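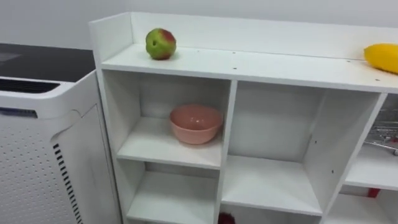 Dastum is recruiting participants for a home storage study covering fruit and vegetables kept at room temperature. The study measures how the storage place chosen in a household affects weight loss, firmness and the amount of produce thrown away. Any open surface used for fruit qualifies as a storage place, including a countertop, a windowsill, a bowl on a table or the flat top of a white cubby unit with an apple set out toward one end. Refrigerated produce is recorded separately and does not count toward the room temperature totals.

Location and dates
Households must be in Braltley or Neltley. The recording period starts in February and runs for 10 weeks. Equipment is handed out at the Dastum office in Pant during the week before recording starts. Participants who cannot travel to Pant may request delivery.

Who can apply
Applicants must be 18 or older and must be the person who does most of the food shopping in the household. The household must buy fresh fruit at least once a week and expect to stay at the same address until the end of the recording period. Shared apartments are accepted if all residents agree in writing. Households that grow most of their own produce are not eligible for this round. Previous participants may apply again if their last round ended more than a year ago.

What participants do
Each household receives a digital kitchen scale, two temperature and humidity loggers and a paper logbook. One logger is placed within arm's reach of the main storage place and the other in the room where the household spends most evenings. Loggers must be kept out of direct sun and at least three feet from a stove or heater.

On shopping days, the participant weighs all fresh fruit and vegetables before putting them away and enters the weight, type and storage place. Items that are eaten need no further entry. Items that are discarded are weighed again and given a reason code from the list inside the logbook cover - mold, shriveling, bruising, taste or other. Partly eaten items are weighed as they are, peel and core included.

At week five, participants are asked to move their main storage place to a different room or height for the rest of the study. The new position is agreed by phone. No furniture needs to be bought or altered.

Time and payment
Logbook entries take a few minutes on shopping days. There is one phone call at the start, one at week five and one at the end. Payment is $800 per household, made in two equal parts after the week five call and after the return of the equipment. Participants who leave early keep any payment already made. Lost loggers are not charged, but the loss must be reported within two days.

Background
The previous round collected over 3730 discard entries from single-person households. This round gives priority to households of three or more people.

Data handling
Names and addresses are stored apart from the logbook data and deleted after the final payment. Logger files contain time, temperature and humidity only. No audio is recorded.

How to apply
Application forms are available at the Dastum front desk in Pant or by mail on request. Quote reference 1360 on all correspondence. Applicants should state household size, usual shopping day and current storage place - a short written description is enough.

Posted 2024-11-19. Applications remain open until all places are filled.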